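Thin paper for the first crane, or thicker?
Kultitz Paper Folding Forum > Beginners > Paper and tools

tomasz_folds
Posts: 108
Jun 15, 2023

Hello all. I am new in this hobby and English is my second language, so please forgive my mistakes. I want to fold 1,000 cranes for a wedding in November, and I have bought one pack of the Relurden color paper to practice. My problem is the corners. When I make the first diagonal fold, the corners meet very well. After the fourth or fifth fold they do not meet any more, and the neck of the crane comes out fat and a little crooked.

I think the paper is too thick for me, but in the shop in Warkstead they told me that thick paper is better for beginners. Who is right?

bluejay_creases
Posts: 2,136

The shop is half right. Thick paper forgives a wrong crease, you can open it and it does not tear. But for a crane it piles up in the neck and the tail, and then no one can make it sharp. Try a normal thin sheet, not the foil kind.

Also please measure your sheets. I had a Relurden pack where one side was 2 mm longer than the other. You can fold like an angel and the corners will still not meet.

marrow_and_fig

I don't agree about the thin paper. I teach my neighbors' children at the kitchen table and with thin sheets they get wrinkles everywhere, then they lose patience. I give them the thick one, bigger size, and I accept the fat neck. A crane with a fat neck is still a crane!

bluejay_creases

For children, yes. But here is a person who needs 1,000 of them hanging from strings, and the fat ones look heavy next to each other.

tomasz_folds

Thank you both. I measured five sheets yesterday evening. Four are square and one is not, the difference is small but I can see it when I fold corner to corner. So I have maybe two problems together.

One more thing I noticed: I press the crease before the edges are really together. I hold the paper in the air, as I saw in some video, and it moves.

garcia_st_paperclub

We meet on Garcia Street and almost everyone who comes new does this. Put the sheet on the table. Bring the edge over, hold it with one finger, look, and only then press from the middle to the outside. If it is wrong, open it fully and start this fold again. Do not try to push it a little to the side, you will get two creases next to each other and the paper will follow the bad one for the rest of the model.

marrow_and_fig

With this I agree completely. I would add - use your fingernail only at the end. At the beginning a soft crease is enough.

tomasz_folds

I tried it on the table with a pale lavender-blue sheet. It goes slower but I feel the difference already.
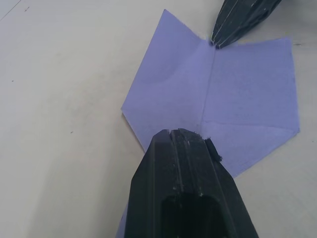
Should I open all the creases again before I make the square base, or leave the sheet partly folded?

bluejay_creases
Open it flat again after the diagonals and the two straight folds. Turn it so the diagonals are valleys and the straight ones are mountains, and bring the corners down together. If it resists, one crease is folded in the wrong direction, so turn that one over and try again.

tomasz_folds

OK, I will do it so. And for the strings, do you make the hole before the wings are open or after?

garcia_st_paperclub

After, with a thin needle, from the small opening under the body. But some of our members do it before and they are also happy with it.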